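Build Night Course, Shared Workshop, Terkcombe
Handout for session 5: Holding a tool with two arms
Notes by Anika Calloway

Welcome back! If you missed last time, copy the wiring diagram from Thịnh before you touch anything, then come and read this. Everyone else can start straight in, because we have a lot to get through and most of it is fun.

Where we are

By now every pair has both arms talking to one computer, and you can send each arm to a named pose. You have also opened and closed the grippers on foam blocks, which are very forgiving. Foam squashes. It doesn't roll, it has no preferred way up, and if you grab it a little off center you never find out. Tools are different, and tools are what we need for the project, a small enclosure with a circuit board inside that gets closed up with screws.

The controller software we share is still called Gula (after the first test file, long story, ask Bernadette). Please pull the newest version before you begin. The gripper commands changed in May and the old ones will run without any error message and do the wrong thing.

1. What makes a grip hold

Two fingers pressing on a round object touch it along two narrow strips. Friction on those strips is all that stops the object sliding down or twisting. Sliding is the easy part. Twisting is the one that catches people out.

Think about driving a screw. When the bit bites, the screw pushes back with the same torque that the tool puts in, and the body of the tool wants to spin in the fingers. You do this without thinking when you hold a screwdriver, because your palm and four fingers wrap most of the way around. A two-finger gripper has much less to work with.

For a round body of diameter d, held by two pads each pressing with force F, with friction coefficient mu, the torque you can resist before it slips is close to

T = mu × F × d

Try it with your own numbers. The lovely thing about this little formula is the d. A fatter place on the tool gives you more resistance to twist for the same squeeze, so moving the grip a short way up the body can be worth more than turning up the motor current. Rubber sections help too, as mu goes up.

There is a trade, though. The further the grip sits from the bit, the more any small tilt at the fingers becomes a big miss at the tip. If the grip is 2 degrees off and the tip is a hand's length away, you will be nowhere near the screw head. Most pairs settle on a grip near the front of the body and then fix the slipping with better pads. I like that choice, but do try both!

2. Picking a place to grip

Go over your tool with your fingers first, eyes shut. Really do this. You will feel where it is fat, where it narrows, where there are ribs and where something turns. Then mark these on your sketch:

Parts that rotate in use. Keep the pads off them. A chuck held tight by the gripper is a chuck that can't do its job, and a setting ring can be nudged to a new setting without you noticing.
Parts that taper. Pads on a taper push the tool along its own length as they close.
Switches and buttons. If the arm has to press one, the other arm needs a clear way in.
Where the weight sits. A cordless tool often has its battery and motor in the body, and it will try to swing if you lift it sideways.

Thaddeus Gallagher has a nice habit of putting a strip of tape on the tool at the chosen height. If the tape moves relative to the pad after a lift, it slipped. Quick, cheap, and it tells you more than watching.

3. One arm works, one arm holds

This is the part I have been looking forward to all term. With one arm, the work has to be clamped to the table. With two, one arm can hold the part and the other can bring the tool, and suddenly you can turn the part over, tip it toward the tool, or back both of them off together. It feels like the robot has grown up overnight.

It also gives you two sets of errors to add together. Each arm believes it knows where it is, in its own coordinates, and the two beliefs have to agree at the place where they meet. Calibrate to the same point on the table, with both arms, before every session. If your table is made from separate sections, check that they haven't shifted against each other – Pillai's crew lost a whole evening to that.

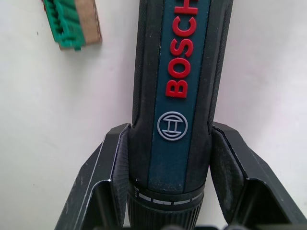
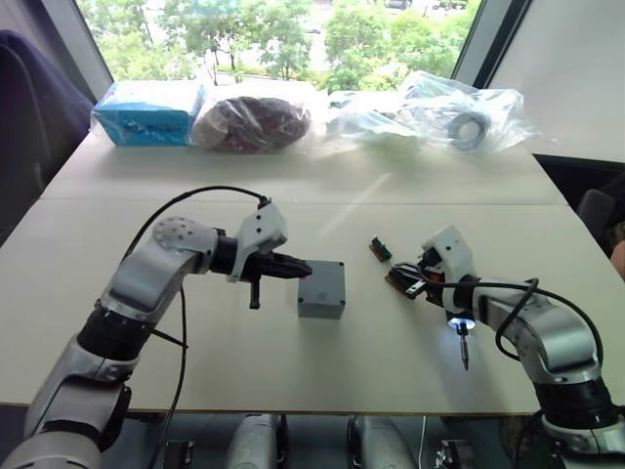 Gripping the cordless screwdriver (first photo); both arms over the table with circuit boards and the small gray box (second photo).

Look at where the pads meet the screwdriver body in the first photo and compare it with the marks on your own sketch. In the second, notice how the cables arch over the arms. When you plan a motion, run it at the lowest speed with one person watching nothing but the cables. A loop that looks generous in one pose can pull tight in the next.

4. Handling the boards

Circuit boards are thin and light and they don't like being squeezed hard. Set the force limit on the holding arm well below what you use for tools. Grip by the edges where you can, and keep the pads away from tall components.

Lower the board slowly. Contact with the table shows up as a small jump in the motor current, and Gula can stop on that jump if you set a threshold. Start with 300 in the contact field (it is in the controller's own units, so don't go hunting for a conversion). If it stops in mid-air, raise it a little. If it presses on into the table, lower it, and check that you edited the file for the correct arm. Nélida Ledesma and I both got this wrong on the same night, on different tables.

5. Exercise for tonight

Work in your pairs. One person runs the keyboard, the other keeps a hand on the stop button. Swap halfway.

a) Calibrate both arms to the shared point and write down the difference you get.
b) Choose two grip heights on your tool. Work out T for each.
c) Lift the tool at each height, hold it still, then twist gently by hand until it slips. Which height won, and does it agree with your sums?
d) With the other arm, pick up a scrap board by its edges and hold it flat just clear of the table. Use a scrap board, please, the good ones are for session 6.
e) Bring the tip of the tool over a pencil mark on the table and stop short of it. Power off at the tool for this whole step. Measure how far the tip is from the mark, sideways, and repeat until you are bored. Then do it a few more times.

Save your log under file number 591 with your initials after it, so that we can put everyone's results on one plot. I can't wait to see the spread.

6. Common trouble

The tool rotates as the fingers close. Usually one pad touches first. Move the arm sideways a hair and try again.

The tip drifts over several lifts. Check the tape, then check the pad screws, then recalibrate.

The second arm stops for no clear reason. Look at the planned path for both arms together. Gula keeps a safety gap between them and will freeze one when the gap closes, and the message goes only to the log window.

The pads feel slippery. Wipe them with a damp cloth and let them dry. Workshop dust gets everywhere, and a dusty pad can change your value of mu enough to spoil the comparison in part c.

For next time

Read the Godurau notes on screw starting, up to the section on cross-threading. Bring your enclosure, its lid and all the screws in one bag with your names on it. Bernadette Ruiz-Ortega will be at the workshop early if you want help with pads, and she has offcuts of rubber to share.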